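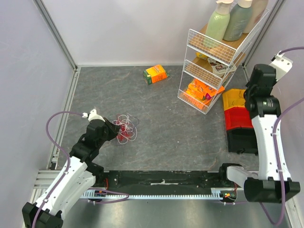 Water Meter Replacement: Frequently Asked Questions

Why is my meter being replaced?

Nunance Water is replacing all 3,662 residential meters in its service area. Most of the old meters are past their recommended service life and tend to run slow, so the bills they produce are often lower than the water used. The new meters send a reading once a day.

Do I have to pay for the new meter?

No. The meter and the installation are covered by the capital fund. You pay only if plumbing on your side of the meter has to be repaired before the work can be done. In that case the installer will stop, leave a written note, and come back after the repair.

When will you get to my street?

Work began in Kramer in March and moves by billing route. Dollside is the next route. You will get a letter 2 weeks before work starts in your area and a door tag the day before. If your meter is in a pit at the curb, you don't need to do anything. If it is in a basement or crawl space, call to set up a time when an adult can be home.

How long will my water be off?

Usually less than an hour. Older homes with a stuck shutoff valve can take longer. Fill a pitcher beforehand if you need water for cooking or medicine, and don't run the dishwasher or washing machine during your appointment. 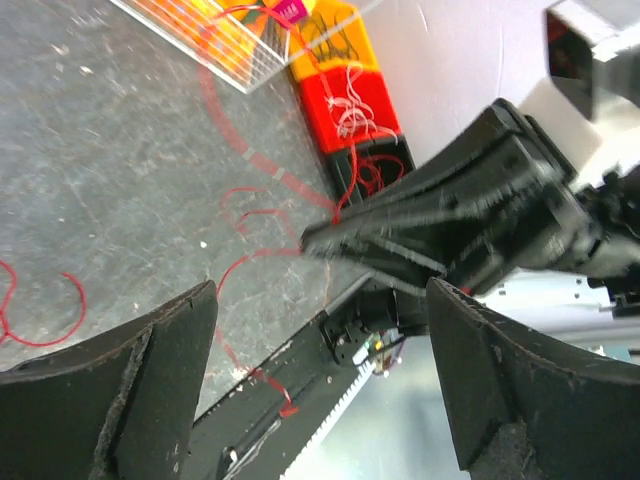
After the water comes back on, open a cold tap in the bathtub or a laundry sink and let it run for a few minutes. Cloudy water at first is air and will clear. If you see brown water for more than half an hour, call us. Take the screens off your faucets and rinse them if the flow seems weak.

Will my bill go up?

Rates are not changing as part of this project. Your bill may still go up if your old meter was running slow. It may also show a leak that the old meter didn't catch — a toilet flapper is the usual one.

What is Plitum?

Plitum is the online account page where you can look at your daily use, pay a bill, and set a leak alert. You will need the account number from a paper bill to sign up. It is optional. Customers who want paper bills will keep getting them at no charge.

How do I set a leak alert?

Log in, choose Alerts, and enter a daily limit in gallons. Many households pick 600, which is high enough that a normal laundry day won't set it off. If you water a lawn in summer, set it higher for those months. Alerts can go out by email or text.

Can I keep my old meter?

You can ask for a manual-read meter, and it will still be a new one. An employee then reads it each billing period, and a $26 reading fee is added to the bill. The form is available at the front counter. We can't leave an old meter in place.

I rent. Who should make the appointment?

Either you or the property owner. If the meter is in a shared basement or a locked utility room, the owner or manager has to provide access. We do not need to enter each apartment.

How do I know the installer is really from Nunance Water?

Installers carry a photo badge and a work order with your address on it. They will not ask for payment, bank details, or your Plitum password. If you aren't sure, keep the door closed and call the office.

What happens if I don't respond?

We send a second letter and then a notice by certified mail. After that your bill will be estimated until the meter is changed. Estimated bills are corrected once we have a real reading, and the correction can go either way.

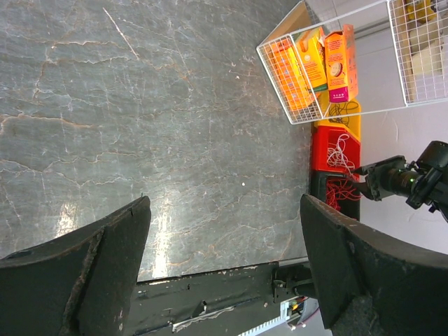
KRAMER — Friday, October 5, 2018

Update on Dollside appointments: evening slots for indoor meters are now open. They were added after a number of customers told us they could not be home during the day. Call the office to switch an appointment you already have. Saturday slots are full, but we keep a waiting list.

Does cold weather affect the schedule?

Curb pits are not opened when the ground is frozen. Indoor work goes on through the winter. If your curb appointment is put off, you will get a new door tag and don't need to call.

What if I have a leak at the meter after the work is done?

Call the emergency line at any hour. Leaks at the meter connections are our responsibility and will be fixed free of charge.

12 shares | 4 comments

Contact Us | © 2018 Nunance Water | Back to top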